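The Bin on the Bed
Storage companies would like you to believe your hair clips have a system problem. I have my doubts.

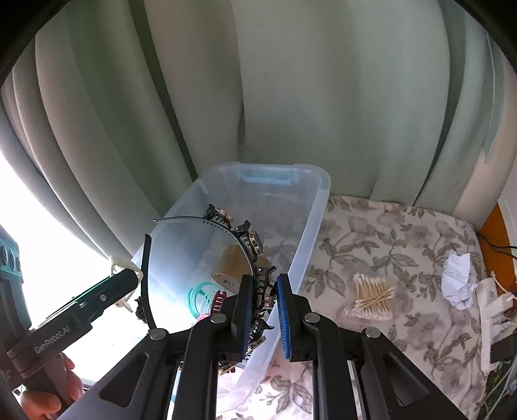
The clear plastic bin has become the standard answer to every small mess in the American bedroom. You have too many hair clips, so you buy a bin. The bin fills up, so you buy dividers for the bin. Then you buy a label maker, and by February you are standing in an aisle wondering whether the labels need a box of their own.

I spent two weeks this winter taking the advice seriously. I read the guides, I paid for one of the courses and I sorted my own hair things according to three different methods. I own more of them than I would have guessed. I came out of it with a tidier drawer and a low opinion of most of what I had been told.

Start with the premise. Flonari, a subscription course on home order, opens with the idea that small accessories should be "homed by function." Claw clips go with claw clips, headbands with headbands, elastics with elastics. It sounds sensible until you try it on the way people really keep these things. Plenty of us park the little clips along a headband, teeth down, one after another, and the whole row gets picked up in one go. Under the Flonari method that is two categories, and the clips have to come off and go into a tray. I did as I was told. The next morning I was picking tiny claws out of a tray with one fingernail at ten to seven, and by the end of the week they were back on the headband.

Mattes Diekmann, who teaches the course, was patient with me about this on the phone. "You've made a storage tool out of a thing that was supposed to be stored," he said. "It works until you want to wear the headband."

Fair enough. I asked how often he thought people with a headband full of clips wanted to wear that particular headband. He said he had no data on that. I don't either, but mine hasn't been on my head since I moved apartments.

Then there is the matter of what goes in the bin besides what it was bought for. Every guide I read treats a roll of tape among the hair clips as a failure of character. Satent, which sells a stackable set with 19 pieces, prints a little card of "strays" to be evicted: tape, cords, pens, coins, anything with a plug. I would like to meet the person whose bin passes. Masking tape ends up in with the clips when the tape was last used in the bedroom and the bin was open. You can evict it to the kitchen drawer, where it will be a stray among the batteries.

Cotton swabs are a better argument for the organizers. Out of their package they go everywhere, and a pile of them on a bedspread is going to be on the floor by bedtime. A jar with a lid fixes this. Any jar – the one the olives came in will do, washed twice. Endari makes a swab holder with a spring top that I tested for a few days, and it does exactly what the olive jar does while taking up more of the shelf.

The bed deserves a word too, as nearly everybody sorts on one. The professionals hate it. Diekmann wants a cleared table with a plain surface, and on this point I gave in sooner than I expected to. A printed bedspread is a terrible place to look for small things. Leaves and flowers swallow a black bobby pin whole, and I slept on one for a couple of nights before I found it. The trouble is that a cleared table is the thing most people with a sorting problem don't have. I ended up spreading a white bath towel over the covers, which cost me nothing and caught everything.

As for cost, I added up what a full bedroom set would have run me if I had followed the Nikolovski planner to its last page, with the drawer inserts, the wall rail and the matching lidded boxes in two depths. The planner counts linen closets as bedroom, which did not help. It came to $2,195. I read the figure out loud to my sister and she asked whether that included the bedroom.

I don't think the bins themselves are a swindle. A see-through box with a decent lip and somewhere to put your fingers is a useful object, and I kept one of the 6 I bought. You can spot the red clip through the side without tipping everything out. It is the layer of instruction on top that I have trouble with, the suggestion that a box with mixed contents is a box you have failed at.

When I told Diekmann that I was down to one bin and it had a phone cord in it, he asked whether the cord worked. I hadn't checked – I still haven't – and he told me to start there. Of everything I paid for over those two weeks, that was the advice I could use, and he gave it to me after the course had ended.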